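Notes de visite, studios Skestex, 11 juin 2021. Tapé dans le train, je corrigerai plus tard.

Arrivée en retard, navette ratée. Badge, masque, téléphone dans une pochette scellée pour tout le plateau A. Donc pas de photos des décors de *Hirklow*, désolé pour ceux qui m'en avaient réclamé.

Triin Ramanauskas (production) nous récupère à l'accueil. On est 31, trop pour un couloir pareil, on nous coupe en deux groupes. Le mien commence par la salle d'écriture. Tableau blanc retourné contre le mur, évidemment. Elle confirme quand même : la saison 2 se tourne en ce moment, diffusion visée en octobre. Pas un mot sur la fin de la première. J'ai posé la question deux fois, deux fois le même sourire.

Ensuite le plateau A. La cuisine des sœurs est bien plus petite qu'a l'écran. Plafond amovible, fenêtre qui donne sur une toile peinte. Le phare, lui, n'existe pas : un escalier de quatre mètres et le reste en numérique. Un peu déçu, j'avoue. L'escalier grince pour de vrai par contre, le preneur de son déteste ça.

Puis la réserve costumes. Rasmus Krūmiņa annonce 1 000 pièces étiquetées, rangées par épisode et pas par personnage. Logique pour eux, cauchemar pour le fan qui cherche le manteau vert (je l'ai trouvé, troisième portant, manche recousue).

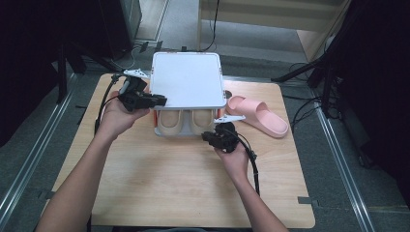 *Deux pinces noires, une dans chaque main, au-dessus du plateau en bois clair.*

Pause café, correct. Discuté avec Haziq Teoh, venu exprès pour le montage. D'après lui l'épisode du bac a été remonté entièrement après la projection test, la scène du quai était au début. Ça expliquerait le raccord bizarre des gants. A vérifier.

Salle de mixage pour finir. Ojārs Toom nous passe la scène de l'orage sans musique, puis avec. Sans, c'est nettement mieux à mon avis. Il a ri, n'a pas dit non. Questions-réponses expédiées, on nous a poussés vers la sortie a cause d'une répétition.

Boutique : fermée. Prochaine visite pas encore annoncée, inscription par mail seulement. Prévoir un pull, la clim du plateau est glaciale.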